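Chapter 6
Choosing a Kit: The Trillgate Office Fetch Package

In the earlier chapters we studied the parts of a service robot one by one. Now we look at a complete product, as a buyer meets it. The Trillgate package is sold by the firm Gaton and contains a mobile base, two arms, a head camera and a set of 70 ready-made tasks. The price at the time of writing is 2598 euros per month, with training of the staff included.

The sales brochure speaks mostly about speed and lifting force. For an office these are seldom the difficult points. The difficult point is furniture. A cupboard with hinged doors asks the robot to find the edge of each door, to stand where the door will not hit it, and to remember how far the door now reaches into the walkway.

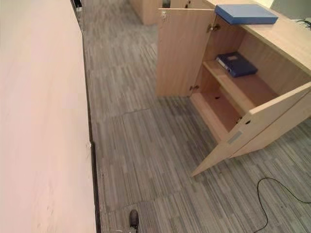
Figure 6.1 Office cabinet with both doors open, seen from head height. A binder lies on the single shelf.

Consider the binder in Figure 6.1. It lies flat, towards the back of the shelf, so the arm must reach in between the doors and under the cabinet top. Cables are a second matter – one curves over the carpet near the cabinet, and a planner which knows only walls and furniture will not avoid it.

The office in Varkby, which we follow through this chapter, rented the package for six months. Its staff wrote their own list of demands before they read the brochure, and we recommend the same order to the reader.

Section 6.1 explains how to write such a list. Section 6.2 compares the Trillgate arms with the cheaper Xu arms, which fit on the same base.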